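Chapter 7
Sorting Small Things

I'm going to start this chapter with a confession about my bathroom shelf. When I moved into my apartment on Csizmadia Street, I owned (by my own careful guess) maybe a shoebox worth of small stuff. A razor, some soap, a few cords. Then one evening in August I tipped everything out on the kitchen table and couldn't see the table anymore! There were travel bottles I'd never opened, cables still in the bags they came in, and pens. So many pens.

Up to now in this book we've dealt with big things: beds, coats, pots, the stuff that has an obvious home because it only fits in one. Small things are a different kind of problem. They fit anywhere, so they end up everywhere, and a drawer will swallow them without complaint until the day it won't close. I've taught this unit in my home management class for years now, and it's still the one where people groan the loudest at the start and email me the most pictures at the end.

The method in this chapter is called open sorting. You clear a table, set out a few shallow baskets in different colors, and spread the small things out where you can see them. Each basket gets one job. Green might be for cleaning, yellow for grooming, and so on. You pick up one thing, decide, put it down in a basket, and pick up the next. I like plastic baskets with slots or holes in the sides for this, and I like them small. A big basket turns into a drawer before you know it.
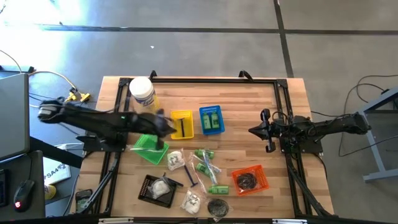

Do the baskets have to be different colors?
Matching baskets work fine as long as each one has a label you can read from where you're standing. Color is quicker for most people, and much quicker for kids who don't read yet.

Now, about the order you work in. My students always want to begin with the hard stuff, the mystery adapter or the half-used tube of something, and I always beg them not to. Start with whatever you have the most of. If that's bottles, do bottles. You get a run of easy decisions, your hands find a rhythm, and the table starts to open up, which makes the fiddly things easier to spot. Lay a bottle on its side if it's too tall for the basket, but check the cap first. (I have a towel that will smell of Zillik lavender rinse forever.)

Bagged items come next. Leave them in their bags for now! I know it's tempting to rip everything open, but a cable in a clear bag is a cable that isn't tangled with the other cables. We'll talk about unwrapping when we get to section 3, along with what to do about those crinkly wrappers that won't stay flat.
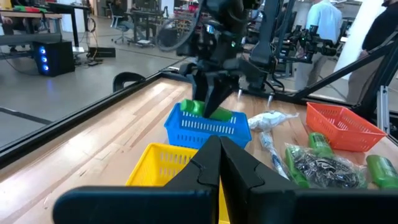

Then there's the leftover pile, and you will have one. Things that belong to two groups, or to none. Put them at one end of the table and don't touch them until everything else has a place. In my own big sort I ended up with 16 leftovers, and most of them went straight into the Godora tin by the front door where I keep batteries and spare keys. The rest I gave away. I don't miss any of it, and I couldn't tell you now what half of it was.

Before you read on, get a piece of paper and write down the small things you used yesterday, from the time you got up until lunch. Don't go and look at the shelf, just remember. Keep the list close by, because we'll use it in section 1 to decide how many baskets you need and which one gets to sit at the front.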